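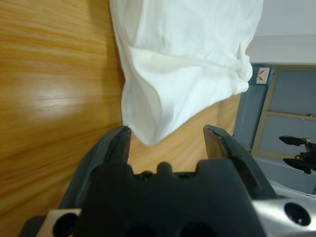 White cloth over the Dreltell fingers, with the other arm's gripper at right. Photo: Roksolana Pylypenko

Dreltell Two-Finger Gripper, cloth version
Reviewed by Roksolana Pylypenko

I wanted to love this gripper, and for the first few weeks I pretty much did! I'd been trying to get two arms to fold laundry on my work table with the stock Lornura grippers, which are fine for blocks and cups and hopeless with anything floppy. The Dreltell pair cost me $381 with the adapter blocks and cables (shipping was extra, grumble), and they went on in one evening. Four screws a side, one cable, done. The manual is short and the drawings in it are good.

So let me start with the good stuff, because there's plenty of it. The fingers are long and taper down nicely, so they can get under a fold without bulldozing the whole cloth. They open wide. The motor is quiet enough that I can leave a test going and still hear the radio. And the driver software talked to my old Lornura controller on the first try, which I did not expect after what Kiiskinen put me through last September with their suction gripper (I'm still waiting on a reply to that support ticket, by the way).

Pick up a cloth, lift it, lay it out, find a corner, fold. With the stock grippers I'd get maybe one decent fold before something slid out. With these the lift was solid almost every time, even on thin white cotton, and that's the stuff that gave me the most grief.

Okay, now the trouble.

The first thing is the tips. Mine started chipping early. There's a pale scuffed edge on the left one, and the right one has a little notch out of it near the end. That sounds cosmetic, and on a block or a cup it would be, but a rough edge on a cloth gripper is a snag waiting to happen. What I got was threads catching when the fingers opened, so the arm would move off and drag the cloth along with it. The software thinks it let go. It has no idea there's still a towel attached. The next move in the program then starts from a table that doesn't look the way it's supposed to, and everything after that is junk.

I smoothed the edges with fine sandpaper and that bought me a while. Then they chipped again, a bit lower down.

The second thing is the one I'd really like Dreltell to fix, and it's why I'm knocking so much off the score. When the gripper loses power and gets it back, it homes itself. Homing means it closes all the way and then opens all the way, and it does this right away, with no beep and no light and no waiting for the controller to say go. I found this out with my fingers in there. I'd hit the stop button to free a snagged thread, the thread came loose, I reset the button with my other hand still holding the cloth, and snap. I got a pinched fingertip and a blood blister, nothing worse, but these things close hard! I would not want a kid or a curious coworker standing where I was.

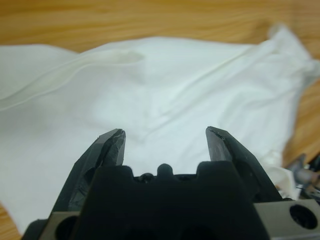
Vol. 8, No. 16, p. 70

The layout I use for testing is the cloth spread flat with the gripper over the middle of it, fingers open on either side of the spot I want to pinch. I like it because any sideways pull shows up in the wrinkles right away. It's also exactly where you end up putting your hands, since you're forever straightening the fabric between runs. So the homing thing isn't some rare corner case for people doing this kind of work. You reach in there all day long.

I wrote to Dreltell about it. To their credit I got an answer from an actual engineer, and she was nice about it. She told me the homing on power-up is on purpose, and that I should cut motion at the arm and leave the gripper powered. Fine, but my stop button cuts everything, which is how I want a stop button to behave. She did send me a setting that slows the homing move way down. It isn't in the manual. You have to set it again after every firmware update, and I forgot once – luckily with nothing in the jaws but air.

What I do now is dumb and simple. Hands off the table before the stop gets reset, every time, and the reset button has been moved to the far end of the bench so I can't reach it and the gripper together. If you buy a pair, please do something like that on day one.

For the chipping I ordered a set of softer replacement tips from Zovari. They're not made for this gripper and I had to file the slots a little. They're grippy, almost too grippy, and they pick up lint like crazy, but I haven't had a snag with them so far. I'll know more after a couple of months. I'd hate to recommend them and then have them peel off.

Would I buy the Dreltell again? Hmm. For rigid parts, no, you can get the same job done for less. For cloth, probably yes, if they'd put a tougher edge on the tips and make the thing wait for a command before it moves. The grip itself is the best I've used at this price and I'd miss it if I went back. But I can't tell a beginner to get one, and I wouldn't put it in a classroom the way it ships.

Setup: great
Grip on thin fabric: great
Fingertip wear: poor
Behavior after a stop: bad, and please read that part twice before you plug it in

Firmware was current as of 7/18/23. If they change the homing in a later version, let me know in the comments and I'll run it again.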